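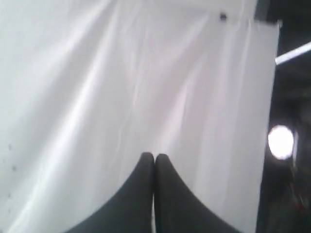
The cloth as it hangs now, creases and all.

Backdrop cloth creases and a small dark mark

Grgić44 wrote:
I've got a plain white cloth hung behind a white table for photographing cups and other small pottery. It's thin and smooth and I like the colour, a bit greyish in the shade. The trouble is the creases. Long diagonal ones, plus a faint line running across near the top. There's also a small dark mark up near the top on the right. I can't decide if it's a hole or a stain. Should I iron it, wash it or start over?

Bosar wrote:
Wash first. If you iron over a stain you can set it, and then you're stuck with it. If the mark is still there afterwards, hold the cloth up to a window and you'll know whether it's a hole.

Dristik1036 wrote:
I wouldn't bother washing for one mark. Turn the cloth upside down so the mark is behind the table. Takes 4 minutes.

Bosar wrote:
That only works if the bottom is clean, and there are two little grey specks on the left side as well. Flip it and you've just moved the problem.

Umero wrote:
What are you hanging it from? Mine creased every time until I rolled it on a cardboard tube for storage. I'd had it folded in a drawer since February.

Grgić44 wrote:
It was folded, so that'd explain the line across the top. Here's the table as well. The cup is the one I want to list, a pink terracotta colour, and the black stand is staying where it is.
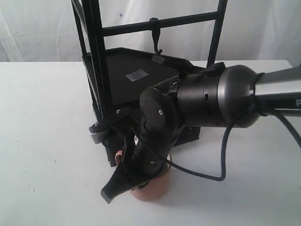
Re: Table, cup and stand

Dristik1036 wrote:
The folds look soft enough from back there. I'd leave them. A pink cup on white is going to hold the eye anyway.

Umero wrote:
Disagree, a steamer would get most of them out while it's hanging. Wipe the tabletop too, there are faint grey specks and smudges on it. Damp cloth, no cleaner, then dry it.

Bosar wrote:
Agree on the table. I'd also pull the cup out from the stand for the listing shot. It's sitting partly underneath and you lose some of it.

Grgić44 wrote:
OK. Cloth goes in the wash tonight, cold, and I'll borrow my neighbour's steamer for the rest. Does anyone use fabric softener on these or is that asking for trouble?

Bosar wrote:
Skip the softener.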